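## 4 Garderobenständer und Sitzbereich einrichten

Dieser Abschnitt gilt für die Wohn- und Empfangsräume der Vakden-Häuser. Er regelt die Aufstellung des Garderobenständers Modell Skomov, das Aufhängen von Kleidung und Taschen sowie die Herrichtung des Sofas. Die Möblierung der Schlafräume ist in einem eigenen Abschnitt beschrieben.

### 4.1 Aufstellung des Ständers

1. Stellfläche fegen und trocken wischen. Auf Fliesenböden sind Sandkörner unter den Füßen vollständig zu entfernen.
2. Den Ständer aufrecht neben das Sofa an die Wand stellen. Zwischen dem äußersten Haken und der Wand ist ein Abstand von 15 cm einzuhalten.
3. Alle Füße müssen gleichmäßig aufliegen. Bei unebenem Boden sind die mitgelieferten Filzscheiben unterzulegen, höchstens 2 je Fuß.
4. Den Mittelstab mit einer Hand fassen und leicht bewegen. Gibt er nach, ist die Verschraubung am Fußkreuz nachzuziehen.

**Vorsicht:** Der Ständer darf nicht an den Haken angehoben oder gezogen werden. Zum Versetzen ist er vollständig zu leeren und am Mittelstab zu tragen.
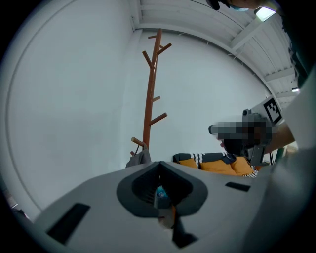 *Abb. 4-1: Garderobenständer an der Wand, rechts daneben das Sofa mit Kissen*

### 4.2 Belegung der Haken

1. Schwere Stücke an die unteren Haken hängen. Die oberen Haken sind Mützen, Schals und leichten Jacken vorbehalten.
2. Das Gewicht auf gegenüberliegende Seiten verteilen. Ein einzelner Haken darf mit höchstens 4 kg belastet werden.
3. Rucksäcke gehören an die Wandhaken und werden am oberen Tragegriff aufgehängt.
4. Nasse Kleidung ist vorher im Trockenraum aufzuhängen — Feuchtigkeit greift die Lasur an.

**Hinweis:** Lange Mäntel dürfen den Boden nicht berühren. Reicht die Höhe nicht aus, ist ein höherer Haken zu wählen und die Gegenseite entsprechend zu beschweren.

### 4.3 Sofa herrichten

1. Kissen abnehmen, aufschütteln und beiseitelegen.
2. Die Decke ausschütteln und über Rückenlehne und Sitzfläche legen. Das Muster soll gerade verlaufen, Falten sind von der Mitte nach außen glatt zu streichen.
3. Die Kissen wieder an die Rückenlehne setzen. Der mittlere Sitzplatz bleibt nach Möglichkeit frei.

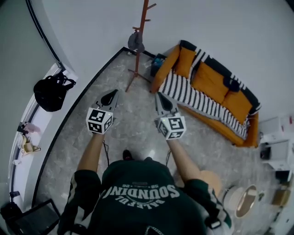 4. Den Boden vor dem Sofa und in der Ecke zum Ständer hin freiräumen. Kleinteile sind in den dafür vorgesehenen Behälter zu legen. Der Behälter darf nicht in den Laufweg ragen.
5. Abschließend prüfen, ob die Decke auf dem Boden schleift, und sie gegebenenfalls nachziehen.

**Vorsicht:** Bezüge und Decke der Reihe Ayala sind getrennt zu waschen. Das Waschetikett ist maßgeblich.

### 4.4 Wiederkehrende Kontrolle

Die Verschraubung des Ständers ist alle 2 Monate zu prüfen. Lockere Haken sind bis zur Instandsetzung zu sperren und im Kontrollblatt einzutragen. Ersatzhaken werden über das Lager Akulard bezogen, auf der Bestellung ist die Raumnummer anzugeben.

Zuständig für Rückfragen zu diesem Abschnitt: Noémie Gosselin, Hausausstattung.

Stand: September 2024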